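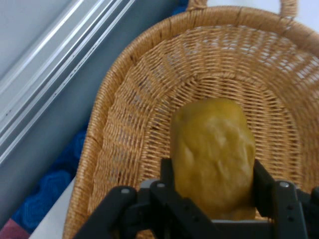 Wrist view: the yellow piece in the wicker basket, with one finger on each side of it.

Print this page | E-mail this page
Shares: 40

Setting the crop and the color mask for the wrist camera
by Evelien Segers

In this tutorial we prepare the wrist view for the grasp planner in Ilow. I suppose you already have the camera node running and you can see the stream.

Yellow on tan is a difficult pair. With the default mask of Ilow the wicker and the object become one big blob, and the planner puts the grasp center somewhere on the basket wall.

1. Open the mask panel and change the color space from RGB to HSV.

2. Put the hue width to 12. Pick the hue from the middle of the object – the left edge is more green and gives you a wrong start value.

3. Mask out the fingers. They are black and always in the same place of the view, so a fixed polygon is enough. Draw it once with the gripper open and save it under the name of the gripper.

4. Set the minimum blob size to 40 pixels. The small gaps in the weave let light through, and without this limit they produce many little false blobs.

5. Turn on the median over 2 frames. When the arm moves, the object gets blurred and its outline jumps.

6. Press Apply, then replay one recorded approach before you let the arm move.

If the center still jumps, lower the approach speed first and only after this touch the hue again. The mask file is plain text, you can copy it to another machine.

Comments (2)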